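Pundthorpe Playroom and Toy Library
Spring safety walk, Apr 5, 2003
Walked by Valentina Godoy and Gitau Rotich

What a good morning! The place has come on so much since the last walk, and most of the comments below are happy ones.

1. Front door and gate
Latch closes by itself: YES
Finger guard on hinge side: YES
Comment: New guard is terrific, runs the full height of the door. Gate spring is a bit strong for grandparents with strollers — Gitau will back it off a turn.

2. Exits and extinguishers
Both exits clear: YES
Extinguisher tags current: ONE NO
Comment: The one by the coat hooks is out of date. Pilar has the number for the service company.

3. Floors and mats
Mats lie flat: YES
Trip edges: ONE
Comment: Strip between the hall and the reading corner has lifted again. Tape for Monday, proper screws after that.

4. Shelving
Tall units fixed to wall: YES
Heavy items low: MOSTLY
Comment: The wooden trains have crept up to the third shelf. They weigh a ton, please bring them down. Love the new labels, Patricio!

5. Loan toys, general
Items on the register: 1,144
Checked since January: 1,117
Comment: That leaves 27, nearly all of them jigsaws out on loan. This is the best we have ever done and I was grinning all the way down the list.

6. Pretend kitchen
Cracks or sharp edges: NONE FOUND
Small parts: SEE COMMENT
Comment: Anything that fits in the choke tube goes in the over-threes bin, play food included. Run a thumb along every handle, that is where plastic splits first.

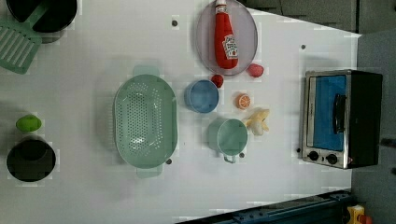
Battery doors need a screw, a clip alone fails. I tried all of ours and two went back to the workbench. Washing is every Friday in warm soapy water, air dried on the rack, and the sheet was signed every single week in March. Wonderful.

7. Ride-ons
Wheels tight: YES
Comment: Red scooter squeaks but is sound.

8. Restroom and changing area
Hot tap under limit: YES
Strap on changing table: REPLACE
Comment: Buckle sticks. Spare is in the Kerkik box, top of the closet.

Still open: extinguisher tag, floor strip, trains, strap.
Copy to Pilar Paredes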